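Re: [grip-compare] parallel fingers vs. the linkage hand on cups and mugs
From: Daiane Rezende
To: grip-compare list
Date: Sun 20 December

Hi everybody,

Sorry to be slow with this. I had meant to answer Kvido's message the evening it came in, and then I got curious about one of his questions, and you all know how that goes with me. I'll quote the part I'm replying to so that people who joined recently don't have to dig through the archive:

On the thread about finger choice, Kvido Jireš wrote:
> We have been running the simulated kitchen counter with the stock
> parallel gripper since June and I'd like to settle whether the
> Citon linkage model is worth carrying as a second option. It is
> slower to step and Awuor had to redo the collision shapes. Could
> somebody put both on the tableware set and tell me where they
> differ? I don't need a paper, I need to know which one to leave
> switched on. Also please look at the camera question while you
> are in there, as I suspect the wrist view is doing more of the
> work than we give it credit for.

So, Kvido, I did sit down with it, and I'll try to give you the short answer first even though I'm not very good at short answers. Leave the parallel fingers on as the default. Keep the linkage model, but only load it for the tableware tasks. And yes, I think you're right about the wrist view, though for a different reason than I expected going in.

I used the Franka arm on the marble counter, with the same controller gains Štěpánka posted a while back, and I left the lighting alone. The step budget was 2000 per episode for everything. I ran 333 episodes with scripted grasps before touching the learned policy at all, partly to be fair to both hands and partly (I'll admit it) because scripted grasps are so much easier to stare at when they go wrong.

The small cup is where I'd start if you want to look at only one thing. A straight wall and an open top make a rim grasp from above the obvious choice, with the fingers dipping into the cup, and you'll notice that it doesn't hang quite level. I spent most of an afternoon on that tilt. My current guess is that the contact patch is too small, so the cup can pivot about the pinch line, and turning up the friction only hides it for a while. I'd much rather fix the pads.

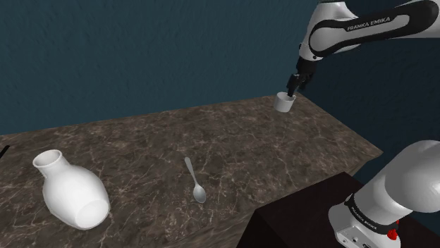 Awuor Mushi has asked me off list to pass along that the tilt may come from the controller as much as from the pads. The idea is that the fingers close under position control and keep squeezing after contact, and when the contact points sit at slightly different heights on the wall, that squeeze turns the cup. Switching to a force limit at first contact would be a cheap test, and the change is already on a branch for anyone who wants to try it before I do.

Thank you for that, Awuor! I think it's a very fair point, and I feel a bit silly for going straight to the pads. I'll run your branch with the same seeds and post both sets of numbers side by side, so please don't take my guess above as settled.

Now for the camera. I had been relying on the outside view, which gives you the whole reach and a good sense of where the arm is coming from, and for debugging I still wouldn't be without it. But it tells you very little about what is happening between the fingertips. With the close view you can see the gap itself, and whether some second object has wandered into the line of the grasp. A mug on its side is a lovely test for this, because the rim, the wall and the handle all offer themselves as places to grab, and the policy changes its mind between them more than I'd like. Put a spoon right alongside and it gets harder still — the handle of the spoon can end up behind a finger, and then the policy has to remember where it went.

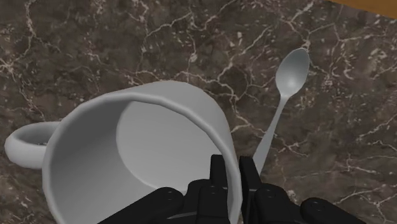

Close view over the gripper, with the mug on its side and the spoon next to it.

I'd like us to log this view for every tableware run from now on, even the boring ones. Storage is a worry, I know. Episode 1721 in my folder is a good one to try your compression settings on, as the veins in the marble are murder on the encoder. Zdeňka, if the Brosero drive is still filling up, would you mind telling me what I can throw away? I have a lot of old Stoltonen scenes that I'm only keeping out of sentiment.

Remaining on my list are Awuor's force limit, a wider pad on the parallel fingers, and then the Citon hand again on the handle grasps, where I had the fewest clean episodes and trust my own opinion the least. If anybody has strong feelings about the order, write to me before I start. Otherwise I'll take them as they stand.

Warm wishes to all of you, and do get some rest over the break,
Daiane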